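Setting Up the Priltov Bin Picking Kit

Updated May 11, 2025

The Priltov kit is sold as an add-on for industrial arms you already own. In the box you get the gripper, an adapter flange, the cable set, a license for the Jostenik planning software and a printed quick-start sheet. The sheet skips a few things, so these are the steps we use at Akberg when we set one up for a customer.

Before you start

Lock out the arm and follow your site's safety rules. You will need a hex key set, a torque wrench, cable ties, tape and at least two clamps. Plan on most of a day for a first install.

Step 1. Fix the bin in place

Put the bin on a flat, solid surface well inside the arm's reach and clamp it down. A bin that shifts even a little will throw off the wall positions you enter later. Sloped walls are fine. The software asks for the size of the opening and the size of the floor separately, so measure both.

Step 2. Mount the gripper

Bolt the adapter flange to the wrist, then the gripper to the flange. Tighten the bolts in a cross pattern to 8 Nm. Check them again after the first 1,000 cycles.

Step 3. Route the cables

Run the cables along the outside of the arm and tie them as one bundle. Leave a wide loop at the wrist. If the loop is too tight, the connectors take the strain when the last joint turns. 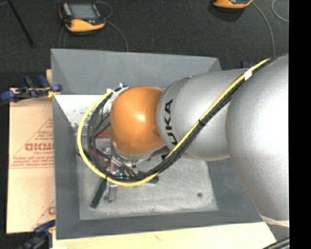

Turn the wrist by hand control through its full range, at low speed, and watch the loop the whole way. If it catches on the gripper or drags over the parts, move the last tie back along the arm and try again. It usually takes two or three tries.

Step 4. Enter the bin walls

In Jostenik, open Cell, then Container, and type in your measurements. Set the wall clearance to 18 mm to begin with. You can bring it down to 13 mm once picks are running cleanly – lower than that and long parts near the corners start causing stops.

Step 5. Run a test pick

Start with a few parts, spread out, at reduced speed. Add more once the arm gets through a full set without a stop.

Is it worth buying?

For mixed parts in small batches, yes. The gripper is solid and the software is easy to learn. The Schwaiger kit comes with better cable clips, but its planner is slower to set up. Priltov says a new clip set will ship in June.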